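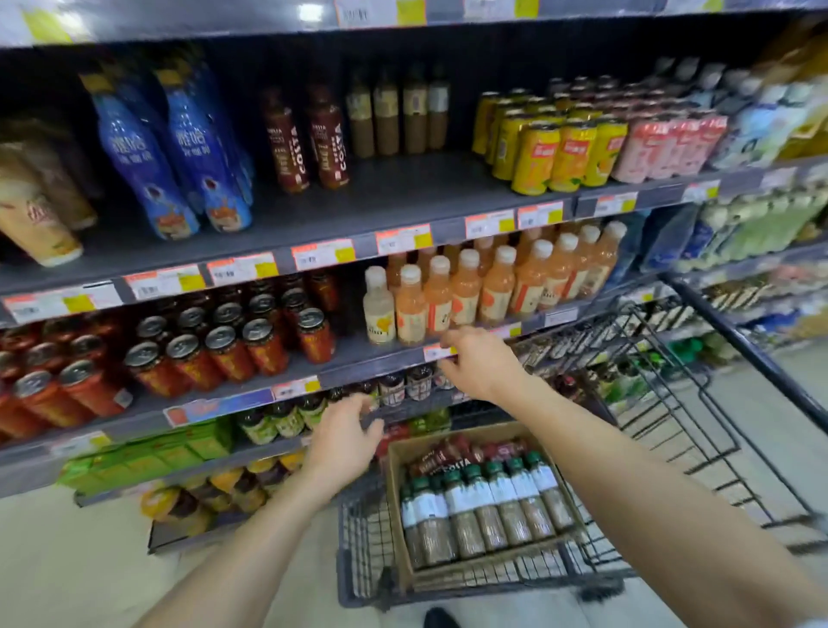

The Zoton shelf label rail, clip-on, charcoal or clear

G'day, and thanks for dropping by the shelving accessories page. If you run a shop with a drinks aisle you already know the job I'm going to bang on about. It's the price strip. It's that skinny channel along the front of each shelf that holds the tickets, and it cops more hands, trolleys and elbows than anything else in the building. People hold it. They lean on it while they're deciding between a peach tea and an orange juice, they hook their fingers round it to see what's at the back, and kids swing off it if you let them.

I've been selling shelf fittings for 18 years and I reckon I've pulled off more cracked label strips than I've had hot dinners. So when Leif Þrastardóttir at Zoton sent me a box of the new rails in January I put them straight up in the drinks bay of our test aisle, bumped a loaded trolley into them most of the morning and generally behaved like a rotten customer. They stayed put! I ordered a pallet that arvo.

What you get

A rail in rigid PVC with a hinged front flap. The flap opens downwards, you slide or drop your tickets in and it snaps shut along its full length. There's a rounded lip along the bottom edge, and this is the bit I like most, because the old flat strips had a proper sharp edge to them and anyone who's spent a day facing up cans will know what that does to your fingers.

The back has sprung clips that grip a folded steel shelf front. No screws, no tape. (You can get a taped version for glass and timber shelves, see further down.)

Rails come in packs of 100 and I'll also split a pack for small shops, minimum 3 rails. Please don't ask me for one. I'd love to but the postage tube costs more than the rail does.

Colours: charcoal to suit dark grey shelving, or clear. I was going to stock white too but it shows every mark, and in a drinks bay there are plenty of marks. Bottles sweat, cans get dropped, somebody puts a leaky iced coffee back where they found it.

Will it fit my shelves?

Probably, if they're ordinary supermarket gondola shelves in folded metal. Stick a ruler against the front face of the shelf and email me the height in millimetres before you order. Standard rails are cut to 1,000 mm and you can trim them with a fine-tooth saw or decent snips. If you're using snips, warm the rail up a bit first on a cold day. I learnt that one in the Hobart winter with bits of charcoal plastic pinging all over the shed.

If your shelves are the older Grímsdóttir type with the rolled edge, the clips won't bite properly. You want the adaptor strip, which I keep in but don't list, so just ask.

Tickets

Any paper or card ticket that fits the channel is fine, and you can run them edge to edge. That matters more on drinks than anywhere else in the shop. A row of bottles is narrow – you can have a different flavour every hand's width – and the tickets end up crowded right up against each other. With the old open strips they'd creep sideways and before you know it the canned coffee has the price of the milk tea and there's an argument at the register.

Plenty of you put little yellow stickers over your tickets for specials. The flap closes over them, no worries, as long as you haven't built up a great wad of them. Peel the old ones off first. Barcodes scan through the front, too, with the two handheld scanners I've got here. I can't promise for every scanner ever made, so if yours is fussy get a split pack and try it.

If you print tickets in more than one language, which a lot of my grocer customers do, go for the taller channel. Sigrún Overgaard switched her whole cold drinks run over to the tall ones and says she can finally fit the Chinese name and the English name at a size her dad can read.

Tall bottles, short cans

A quick tip while I'm here. Customers look down on short cans and straight at tall bottles, so the ticket for the cans wants to be tilted up. The rail has a slight tilt built in and for shelves below waist height I'd add the wedge insert, which pushes the front up further. Don't bother with it on the top shelf, you'll just be pricing things for the ceiling lights.

Cleaning

Warm water, a drop of dish soap, soft cloth. Keep the citrus cleaner away from the clear ones, it turns them cloudy. Flip the flap down every so often and wipe inside as well, particularly under juice.

Taped version and other bits

Taped rail for glass and timber, charcoal only
Wedge insert, sold by the pack of 100
Rail end caps, left and right
Grímsdóttir adaptor strip (ask)
Lilitz ticket card, perforated sheets, white

I don't carry the Unance magnetic rail any more. I liked it, but they've changed the magnet and it slides when a trolley nudges it. If you've got the old ones hang on to them.

Ordering

Email or ring, or come into the shop and have a play with the test aisle. Malou does the orders and I do the talking. Stock is here and going out next day as of Feb 7, 2020, charcoal and clear both. Tall channel in clear is on backorder, so tell Malou if you'd take charcoal instead.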